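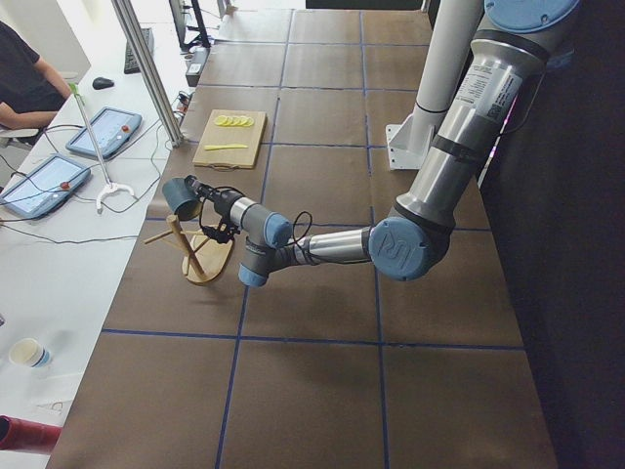
A robot arm holding a dark gray cup over a table covered in brown paper.

How Does a Mystery Story Work?
By Nour Akl

Have you ever read a book so fast that you forgot to eat your snack? There's a good chance it was a mystery! Mystery stories are puzzles made out of words, and the best part is that you get to solve them too.

Every mystery starts with a question. Who took the silver bell? Why is the lighthouse dark? The writer usually asks it early, often in the first chapter, so you start wondering right away.

What is a clue?
A clue is a little piece of information that points to the answer. It could be a muddy boot, a torn ticket or something a person says by mistake. Writers love to hide clues in boring places. If a chapter lists everything in a kitchen drawer, read that list twice!

What is a red herring?
It's a false clue (and no, you can't eat it). In my story "The Bell of Jaltodthorpe," a baker named Marikar sneaks out every night with a big sack. Everyone thinks he is the thief. He's feeding the ducks! While you are busy watching Marikar, the real thief walks right past you.

Who are the suspects?
Suspects are the people who might have done it. My story has 11 of them in the first draft, which was way too many, and even I got mixed up. Now there are four. Each one needs a secret, even the nice ones.

Does the writer know the ending?
Lots of writers do! They plan the ending first and then work backward, dropping clues as they go. Other writers find out along the way, then go back and fix the early chapters. I had to change page 14 six times.

Try it yourself
Pick something small that could go missing, like a library card. Decide who took it and why. Now write down three true clues and one red herring. Tell the story to a friend and stop just before the end. Can they guess?

Words to know
Alibi: proof that a person was somewhere else when it happened.
Motive: the reason someone did it.
Sleuth: another word for detective.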